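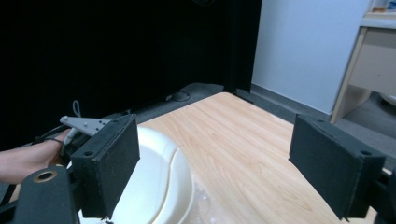
*Light wooden tabletop*

**To:** Memthorpe Woodworkers list
**Subject:** Re: [Memthorpe] Oil or varnish for a kitchen table?

On 25th February, Callum Bunting wrote:

> I'm ready to put a finish on a kitchen table and I keep going back and forth. Solid maple top, bare wood, sanded by hand so far. It will get used for every meal plus homework, and we have two kids who don't use coasters. The man at Whiteley told me to use a wiping varnish and be done with it. My father-in-law has oiled everything he ever built and says varnish looks like plastic.
>
> I have a half can of Perkus oil left over from a bookcase. Can I use that, and if so how many coats? Also, how fine should I sand first? I've seen people say stop early and I've seen people go up to very high grits.
>
> Last thing, does the underside need finish too? It's a big top and I'd like to skip it.
>
> Callum

Callum,

I've done kitchen tables both ways. My answer would be varnish for yours, but the oil will work if you accept more upkeep.

Oil first. It goes on easily and a scratch can be fixed in a few minutes by sanding that spot and wiping on more. The trouble is water. A wet glass left overnight on an oiled maple top will usually leave a ring. You can get the ring out most of the time, but with kids you'd be doing it a lot. I oiled our first table and re-coated it every March for as long as we had it. By the end I was tired of it.

Wiping varnish is thinned varnish, so it goes on with a rag the same way. Put on one coat, let it dry overnight, scuff it lightly, and put on the next. I'd do five on a table that gets meals. If you stop at three it still looks like wood and doesn't have the plastic look your father-in-law is talking about, but the protection is thinner and you'll see wear where people sit. Satin looks better to me than gloss on a big flat surface. Gloss shows every crumb.

On the Perkus, a half can left over from a bookcase might be fine or might not. Check whether it has skinned over. If there's a skin, I would throw it out and buy new. If it's still good, try it on an offcut first and leave that somewhere warm for a few days. If it's still tacky after that, don't put it on the table. I wouldn't plan on mixing the two finishes either. People do put varnish over oil, and it's fine once the oil has cured, but that adds a couple of weeks.

Sanding: I stop at 200. Our supplier in Movbridge sells it marked that way, and anything close will do. Going finer on maple under varnish gets you nothing you can see, and under oil it can make the color uneven. More important is not skipping grits on the way up. Wipe the top with a damp rag before the last sanding so the grain comes up, let it dry, then sand it off. Look across it with a lamp set low at one end. Cross-grain scratches show up that way and they're a lot easier to fix now than after the first coat.

Yes, do the underside. It doesn't need to look good and it doesn't need the full number of coats. I do two. I skipped it once on a small top and it cupped by the next winter. That may have been the wood, but I've done both faces ever since. Do the bottom first, so any marks from flipping it end up there.

Also check how the top is attached to the base. If it's screwed tight through the aprons with no slots, it will crack sooner or later whatever you put on it. There was a long thread on buttons and figure-eight fasteners, message 523 in the archive, and the drawings in it are still worth looking at.

One safety note for anyone newer reading along. Oily rags can catch fire on their own. Spread them flat outside until they're stiff, or put them in a metal can of water with a lid. Don't ball them up in the shop trash. The same goes for rags with wiping varnish on them.

If you want to see five coats of satin in person, I can bring a sample board to the March meeting. Let me know how thick your top is too, as I'd like to know before saying anything more about fasteners.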